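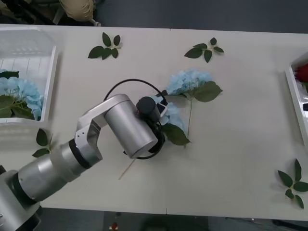

Giro with a hydrangea, returns room, Dreravthorpe.

RETURNS

The work order for the arm called it a Giro Sorting Cell, Stage 1. After the first week the work order was the only place it was called that. We said Giro, or the cell if the supervisor was on the floor.

Lonance hires out artificial flowers. Arches, table centres, aisle runs, the long boxes that go along the front of a stage at a school presentation night. The stock goes out assembled and comes back in tubs, pulled apart by whoever was left at the venue at midnight. Returns takes the tubs, separates the stems by type and colour, pulls the damaged ones and sends the rest back to the racks. Before Giro there were four of us at two benches. The rate was 100 stems an hour per person, averaged over the shift, and the average was taken off the rack scanner, so a tub of tangled ivy in the morning could be recovered with roses after lunch. Everyone planned their day on that basis. You took the ivy early.

The cell went in where the second bench had been. The fitter bolted a white table in two halves and spent most of a day getting the join level. He ran the cable, taped it, came back and taped it again. The supervisor walked us through the sheet. Giro would take the common stems, hydrangea and rose to begin with, and place them in the basket or the tray by class. One person would stand at the cell as attendant. The attendant would lay out stock, clear faults and not reach over the table while the beacon was green. The other three would stay on mixed tubs.

I was made attendant. I had not asked for it. I had once reset the label printer, and this was on my file as technical aptitude.

The first month I kept my own figures in a notebook as well as the system figures. On a good shift Giro placed 40 stems an hour. The supervisor said this was expected and that the comparison with the bench rate was misleading, as the cell did not take smoko. The oldest sorter, who had been in returns since it was a shed behind the nursery, asked whether it had been told about the bench rate. The supervisor wrote something down.

She was the best of us by a margin the scanner did not measure. She could take a hydrangea out of a tub by the neck, turn it once and know whether the head would come off the next time a florist wired it. She also mended. Leaves on the cheaper stock are pushed onto a peg on the stem, and they come away in the tubs. At the bench she kept an ice-cream container of loose leaves on her left side. When a stem came through bare she pushed a sprig on with her thumb and passed it to the rack in the same movement. It did not slow her down, and it was not in the procedure. The procedure said bare stems were damaged stock, Class D, to the bin.

Giro followed the procedure. It had two classes for each flower and Class D, and it had a residual class called Other. A sprig of leaves was Other. The handling for Other was none. The arm went over it, or beside it, and carried on with the next flower, and the leaves stayed on the table until the attendant swept them off at the end of the run. In the first weeks I swept them into the bin. Then I began sweeping them into a jacket pocket and tipping the pocket into her container at lunch. She did not comment on it. After a while there was a second container on the end of her bench nearest me, with the lid off.

In March the Class D figure was raised at the morning meeting. Damaged stock from the cell was running well over damaged stock from the benches. The supervisor read out a note from the Szabo office, where the cell was monitored. Szabo is two hours up the highway. I have never been there. The note said the classifier was performing within specification and suggested that the benches were under-reporting. It asked that all bench stems be put through the cell for one week so that both populations could be assessed under the same conditions.

The sorters laid their stems out for Giro that week and waited. There is nowhere to sit in returns. They stood along the wall, and by the second afternoon the younger two had phones out, and by the third they had been moved to dispatch to help with pallets. The oldest sorter stayed. She watched the arm come down, take a hydrangea under the head, lift, turn and put it in the basket. She said it had a decent grip. She said it was holding them too high, and that in a year of that the necks would go. I put this in the fault log under Comments. The field accepted 200 characters and I used all of them.

The reply came to me directly. It asked me not to use the fault log for opinions on stock.
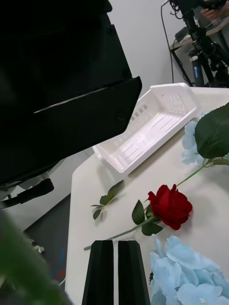 Faults went by number, and the one I saw most was 712. It meant target lost before grasp. The sheet gave the cause as occlusion or movement of the item, and gave the remedy as reposition and resume. It did not say what to do if the item had not moved. On the last day of the assessment week the cell stopped on a 712 four times with the same red rose. Each time the fingers stood open just short of the stem, the rose lying where I had laid it below the basket, its bloom up against its own leaves and a loose sprig by itself on the white. The beacon went amber. I turned the rose a little and pressed resume, the arm travelled, and the beacon went amber again. On the fourth stop the oldest sorter came off the wall, looked at the beacon, reached across and picked up the sprig. She left the rose alone. I pressed resume and Giro took the rose.

I logged the event as a 712, operator cleared. I did not log which operator.

She worked it out before I did, and before Szabo did. The model had been trained on whole stems. A rose was a bloom, a stalk and leaves in their usual relation, and a sprig lying close enough to the stalk altered the relation. The cell then either lost the stem or scored it low. A low score was Class D. Some part of the stock we were binning was sound stock lying beside a leaf that had come off something else. She explained this with an actual rose and an actual leaf on the lunch table, sliding the leaf in and out beside a mug. Then she went back to her bench and packed the pegs and the wire into a tin.

I wrote it up. It took me three evenings. I put in the counts from the notebook, and a procedure: loose leaf to be cleared from the table before each run, leaf to be retained, bare stems to be returned to a bench for refitting. I sent it to the supervisor, who took his own name off the top and sent it to Szabo, and it came back eleven days later as Revision C. The clearing step was in. The retaining step was in, reworded, with leaf described as recoverable component. The refitting step had been taken out and marked for consideration under Stage 2.

Class D fell. The figure was read out at the meeting and people clapped, dispatch included. The benches were cut from three positions to one. The younger two stayed on the pallets, at the dispatch rate, which is higher by a small amount and harder on the back. The oldest sorter was offered the remaining bench on four days. She asked what would be done with the recoverable component. The supervisor said it was being stored.

It is being stored in the cage behind the compressor, in tubs with printed labels. I change the tub when it is full. She took the four days and did them until the winter stocktake, then she took her leave in one block and did not come back off it. There was a cake. The supervisor gave a speech that mentioned the rack scanner twice.

The bench is still up. Stage 2 has been scheduled and moved, scheduled and moved. In the meantime the bare stems go down the chute as Class D, and the cell runs at a rate nobody reads out. I have got used to the sound of it, a rising note on the lift and a flat one on the travel, and I can tell a bad grasp from the other side of the room.

Her containers were on the bench on the first morning without her, both with their lids off. Between runs there is a wait of some minutes while the racks catch up and the beacon is off. I bring a handful of Class D stems across before the chute is emptied. I am slow at it. The peg has to be found by feel, and the leaf goes on crooked if you look at it. I get through a few in each wait, lay them out on the table with the others, square to the edge and well apart, and press resume.

Giro puts them in with the good ones. The log shows them as new stock.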